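Prulier 142 slimline water softener
Manufactured by Zulten, supplied and serviced from Stestdale

The Prulier 142 is a non-electric, single-cylinder water softener for kitchens in hard water areas. It takes its name from the cabinet width of 142 mm, which lets it stand in the gap beside a sink base unit or in a pull-out bottle space once the rack has been removed. The valve is driven by water pressure and metered by volume. There is no transformer, no clock and no display.

The unit is sized for one kitchen: hot and cold taps at the sink, a dishwasher and, where the pipework allows, a washing machine. It is not sized for a whole house. For that duty see the Ntuli twin-cylinder range, which shares the same salt tray but uses a different valve and different fittings.

How it works

Incoming mains water passes down through a bed of ion exchange resin. Calcium and magnesium are held on the resin and sodium is released in their place. When the metered volume has passed, the valve diverts flow, draws brine up through the bed, rinses it and returns to service. The spent brine leaves through the drain hose.

During regeneration the outlet is supplied with unsoftened water through an internal bypass. The cycle is started by volume used, so it may fall at any time of day. If a dishwasher is running when this happens, part of that wash will be with hard water.

Specification

Cabinet width: 142 mm
Cabinet height, lid closed: 678 mm
Resin volume: 5 litres
Minimum working pressure: 2 bar
Type of control: metered, non-electric
Salt type: block only
Cabinet: moulded, white
Lid: moulded, grey, lift-off
Drain connection: push-fit elbow, may be turned to left or right
Overflow connection: rear, gravity only

The height is to the top of the closed lid. Allow enough clear space above the cabinet to lift the lid and lower a salt block into the tray. Where the worktop sits too low for this, the cabinet must be able to slide forward, and the flexible hoses must have enough slack to let it.

Where softened water is and is not used

Softened water should be fed to the dishwasher inlet, the hot side of the sink and, if wanted, the cold side. At least one hard water tap must be kept for drinking and for making up baby formula. A tee ahead of the softener inlet is the usual way to do this, and the tee is in the installation kit.

Most buyers of this model fit it for the sake of crockery and glassware. Hard water leaves a dull film on glazed surfaces as it dries, most easily seen on the inside of plain bowls and on dark plates. The film is mineral and will not come off with ordinary washing-up liquid. Softened water will not take off film that is already there. Existing deposits should be removed first with a suitable descaler, following the maker's directions for the type of ware. 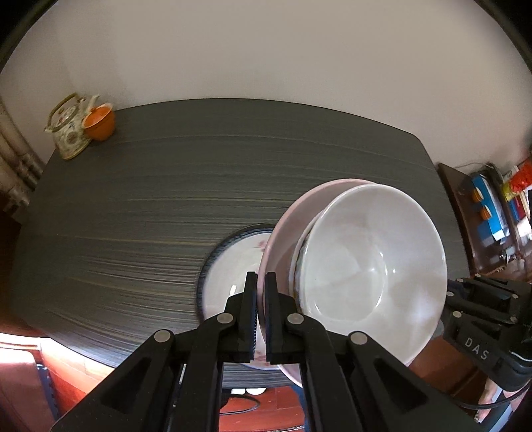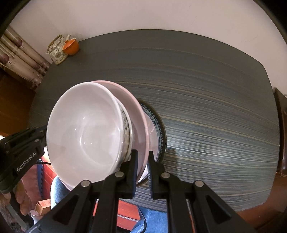
Do I still need to put salt in the dishwasher if the Prulier 142 is feeding it?

Set the dishwasher's own softener to its lowest hardness setting and leave the salt compartment as its handbook directs for soft water. Some machines will go on showing a salt warning at that setting. Rinse aid is still needed, normally at a reduced dose.

Installation

The softener may be fitted by a competent person with normal plumbing tools. Local water regulations apply and should be checked before work starts. A single check valve is supplied and must be fitted on the inlet side. It is marked with an arrow for direction of flow.

Fit the bypass valves where they can be reached with the cabinet in place. Flush the supply pipe into a bucket before connecting the inlet hose. Swarf or grit in the valve is the most common reason for a unit being returned in its first month and is not covered by the guarantee.

The drain hose may rise above the cabinet provided that the working pressure is above the minimum stated. The overflow hose may not rise at any point along its length. Run it downhill to an outside wall or to a trapped waste with an air gap. Do not join the drain and overflow hoses together.

If the static pressure is high or varies overnight, fit a pressure reducing valve upstream. Pressure should be measured at the kitchen, with other outlets closed and then again with one open.

Commissioning

1. Close both service valves and open the bypass.
2. Place salt in the tray and add water to the moulded line.
3. Open the inlet valve slowly. Wait for the hiss of air to stop.
4. Open the outlet valve and close the bypass.
5. Turn the manual regeneration screw a quarter turn clockwise until it clicks, then leave the unit to finish its cycle.

The first water through may be faintly coloured by the new resin. Run it to waste until clear. Test the softened tap with the strip supplied, and keep the second strip for a check after the first full regeneration.

The meter disc is set at the factory for moderately hard water. For harder supplies, change to the disc stamped H, found taped beneath the lid. The change is made with the supply isolated and takes one screw.

Salt and routine care

Use block salt made for water softeners. Tablet and granular salt will pass through the tray supports and block the brine pick-up. Blocks should be replaced before the last one has fully dissolved. The water level in the tray is set by a float and should not be topped up by hand after commissioning.

Wipe the tray out once a year. The inlet strainer should be removed and rinsed at the same time. If the softener is to stand unused for a long period, isolate it and run a manual regeneration on return before drawing water for use.

The cabinet must be protected from frost. It should not be fitted in an unheated outbuilding.

Spares

Spares held at Stestdale are the meter disc set, float assembly, inlet strainer, drain elbow, lid and check valve. Valve bodies are supplied on an exchange basis only. Units made before the December change of float need the older float assembly, which has a black stem. Please look at the stem colour before ordering.

Hoses with full-bore fittings are listed separately and are advised where the working pressure is close to the minimum.

Page revised 2026-05-21

Contact Zulten, Stestdale | Copyright Zulten | Back to top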